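Descaling and water hardness, second round

Last month I wrote that the limescale in my kettle was coming back faster than it used to. I have since bought a drop test kit and measured the tap water properly.

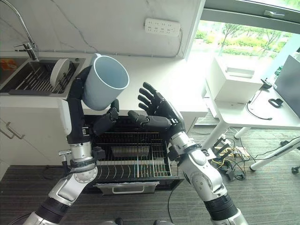

The kitchen tap came out at 12 grains per gallon, which is hard by most charts. The Trivus pitcher filter brought it down to 5 when the cartridge was new. After a few weeks of normal use the reading had crept up to 9, so the change interval printed on the box is too long for this water.

For descaling I use citric acid, 30 grams to a liter. Bring it to a boil, switch off, leave it for twenty minutes, then rinse twice. Vinegar also works, but it is slower and the smell stays in the lid gasket. I tried the Clukon tablets as well – same active ingredient, several times the price.

Tea is the better test of what is left in the water. Black tea made with unfiltered water gets a film on the surface within a couple of minutes, and the film leaves a brown ring that dish soap will not remove. Baking soda on a damp cloth takes it off.

Next I want to check the hot side. The water heater has not been flushed since February, and the drain valve is stiff.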